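Teaching a Robot to Pick Up After Us, One Bedroom at a Time

Amr Hajji spent most of December in other people's bedrooms. He was there to move clothes, and to do it with a gripper in his hand instead of his fingers.

Hajji works on Dremar, a project that tries to teach robot arms to handle soft things in ordinary homes. A robot that can stack boxes all day still has a hard time with a coat. A box keeps its shape when you lift it. A coat sags, folds over itself and hides its own sleeves.

The usual way to train a robot for this is to drive the arm by remote control in a lab and record every move. It is slow, and the rooms all look alike. Dremar leaves the arm behind. A person carries the gripper through a real house and does the chore by hand, while a camera on the tool records what the fingers see.
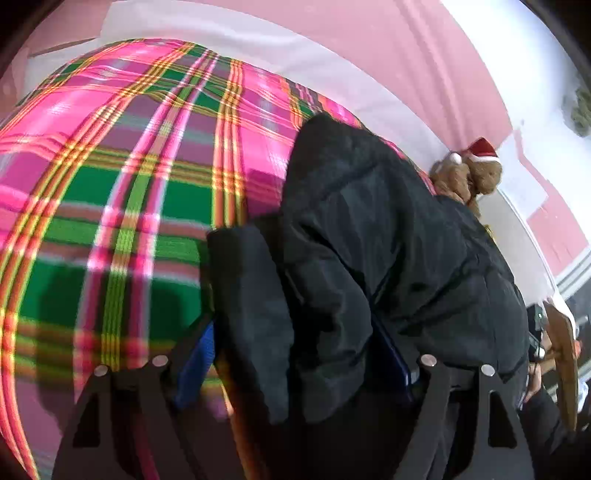 The gripper's fingers at a black puffy jacket on a plaid bedspread.

The recordings then go to Toon Goossens, who runs the training side from a small office in Pleltlow. His software works out how the tool moved through the room and when the fingers opened and closed. From that, a model called Tapia learns to link what the camera sees to the next motion of the hand.

Goossens says dark clothing gave the team the most trouble. "On a black coat the folds almost vanish," he said. "The early model would close on the middle of the cloth and push it along the bed. It had no idea where the edge was."

The fix was mostly more variety. The team recorded the same kind of garment flat, heaped and half folded, on plain covers and on busy ones. They also kept the clumsy attempts, where the person missed and tried again, so the model could learn how to recover.
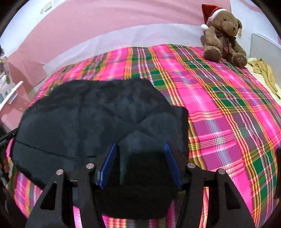

Does the robot need to practice in a home before it can work there?
It isn't meant to. The model is trained on recordings from many rooms and then tested in rooms it has never seen, with no extra practice in between.

The test came in two apartments that had been left out of the training set. An arm running Tapia made 60 attempts to lift a garment from a bed and drop it in a basket. It was allowed 3 tries at each before the attempt was marked as failed. Shirts and sweaters went well. Padded jackets were mixed, and anything with a long strap was poor - the strap tended to catch on the fingers and drag the rest of the garment back out.

Speed is the other weak spot. The arm stops to think between motions, and a person could clear the bed while it is still lining up its first grasp.

Grosa, the company that builds the arm, wants the next version to fold as well as lift. Hajji thinks that is a long way off. For now he is recording hallways, where the coats hang on hooks and the gripper has to come at them from the side.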